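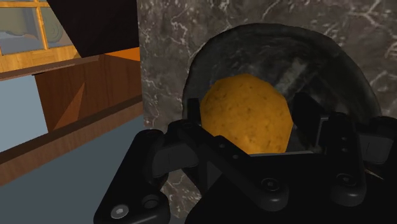
Nawal Fawzy asked at the May call whether the simulated examples would be worth anything once the policy leaves the simulator, and whether the money would be better spent on more hours with the real arm. Her question shaped most of what we did this period, so the report starts there.

Home | Projects | Reports | People | Contact

Progress report to Grandcombe, second period
Submitted 8/9/19

Data collection

The target for the period was 3,000 accepted examples of picking and placing in kitchen scenes. We reached it. All were recorded in Emesance, our simulated kitchen set, with an operator driving the gripper by hand controller. The wrist view is saved with the joint positions and the gripper opening at every step. Round items and bowls make up the largest share - they gave the first model the most trouble, mainly because the fingers hide part of the item just when the grasp closes.

We rejected 352 recordings. Most had a long pause in the middle while the operator lined up the wrist. Others ended before the item was released. We kept the rejected files in a separate folder in case the Plidano team wants them for failure detection.

Scenes

There are now 14 kitchen layouts, with different counters, cabinets and light. Counter textures are swapped between sessions so the model does not tie a grasp to one surface. Two layouts still have a collision fault where a bowl can sink slightly into the counter. We have stopped recording in both until it is fixed.

Real arm

On the question from the call, we collected 219 examples on the Mugo arm to go with the simulated ones. Training on both sets has started, but we have no results to report yet. Latifa Abdel Hamid thinks the real set is too small to settle the matter and would like it doubled. We agree, and have moved operator hours from simulation to do it.

Next period

- Fix the two faulty layouts and resume recording there
- Double the Mugo set
- Write shorter operator instructions, with a rule on pauses
- Run the first comparison and send the figures to Grandcombe

Spending is within budget. The one change is the move of operator hours described under Real arm, which needs your approval in writing.

Filed under: Progress Reports, Robot Learning, Simulation

This site uses cookies to remember your settings. Accept | Learn more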